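Clamping and gluing small wooden parts

Most of the trouble with small glue-ups comes from using tools meant for bigger work. These notes cover dolls' house windows, little picture frames, trinket boxes and anything else you could lose down the side of a chair.

Cover the table first

Glue gets on the table whatever you do. An old piece of cloth works well if the job is light and you want something soft under the wood. A printed cloth is fine, and an offcut of curtain or a worn pillowcase will do the same job. Smooth it out with flat hands before you put anything down. If there's a crease under a frame, the frame will rock and the joint will set crooked.

Cloth sticks to wet glue. Put a square of baking parchment under each joint and peel it off afterwards. Newspaper leaves print on pale wood, so keep that for the floor.

Dry run

Put the whole thing together without glue and do up the clamp. Check the corners with a small square or the corner of a playing card. Mark each piece lightly in pencil on the back. If a joint won't close dry, it won't close with glue in it either. Take a little off with 200 grit paper and try again.

How much glue

Less than you think. For a frame the length of your finger, put a dot on a scrap of card and pick it up with a cocktail stick. Coat one face of the joint, press, and wipe off whatever comes out with a damp cotton bud. Dried glue shows up as a shiny patch on bare wood and won't take stain.

If the window has plastic panes, fit them after the frame is glued where the design allows it. Where they're already in, keep superglue well away, as the fumes can leave a white bloom on clear plastic. Ordinary white wood glue is safer.

Which clamp

A C-clamp is strong and cheap, and most sheds have one. It is heavy for this kind of work, though. The weight of the screw end can drag a small frame out of true before you've done it up, so rest the clamp on the table and bring the work to it. I use a Galitz that was my uncle's and a newer Jurnetti. The Jurnetti has the smoother thread.

Put a scrap of wood or thick card under both pads. Bare metal pads leave a round dent in soft wood, and it only partly comes out with a damp cloth and an iron. Turn the screw until the joint closes, then stop.

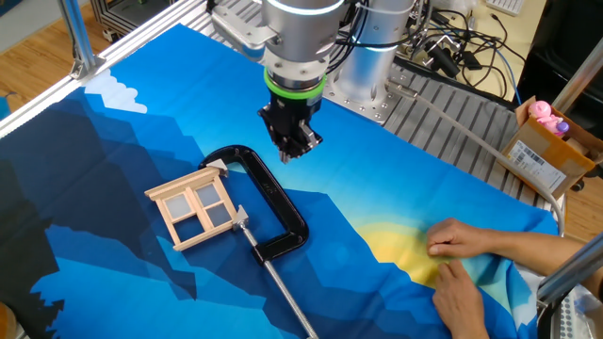
Small window frame and black C-clamp on a printed cloth.

With a pointed top like this one, don't clamp across the slope, as the pad will slide. Hold the slanting pieces with low-tack tape or rubber bands and keep the clamp for the square part.

Clothes pegs do very well for anything thinner than a pencil. Zawadi Okoth wrote in to say she turns the two halves of the peg back to back, so the flat sides do the gripping. I've tried it and it gives a wider jaw.

How long to leave it

Leave it clamped for 30 minutes in a warm room and longer in a cold shed. In February I bring everything indoors. After that the clamp can come off, but leave the piece alone overnight before sanding or painting.

Looking after the clamp

Wipe glue off the thread while it's soft. Dried lumps will come off with an old toothbrush and warm water. Dry it well and put one drop of oil on the screw, then run it up and down and wipe off the extra so it doesn't get on your next piece of wood. Store it with the jaws slightly open.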